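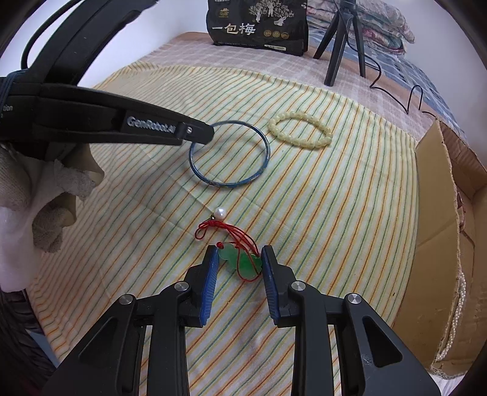 Media Release | Issue 70

Home | Services | News | Careers | Contact

Clavano opens second patrol base to cover Latatmont industrial area

Property security company Clavano has opened a patrol base in Latatmont, giving warehouse owners and strata managers on the east side of town a local after-hours service for the first time.

The base runs two marked patrol cars between 6 pm and 6 am. Until now, calls from Latatmont were handled by the company's city depot.

Clavano looks after 493 commercial and apartment sites. The new base will take over 70 of them, including the Šimkus cold storage yards and the shops along the rail line. Clients keep their current contracts and rates, and their alarm codes and contact numbers stay the same.

Patrol staff will log each visit in Skadix, the company's reporting program. Building managers can check arrival times, unlocked doors and damaged fencing the next morning, or ask for a text message at the time of the visit.

Clavano is also offering a free site check to any business within the Latatmont postcode. The check covers lighting, locks, gates and car park access, and a written report follows within the week. Bookings are open to the first 300 businesses that apply and close at the end of October.

Enquiries can be made at the Latatmont office on weekdays or through the contact page.

Share 2 | Comments 0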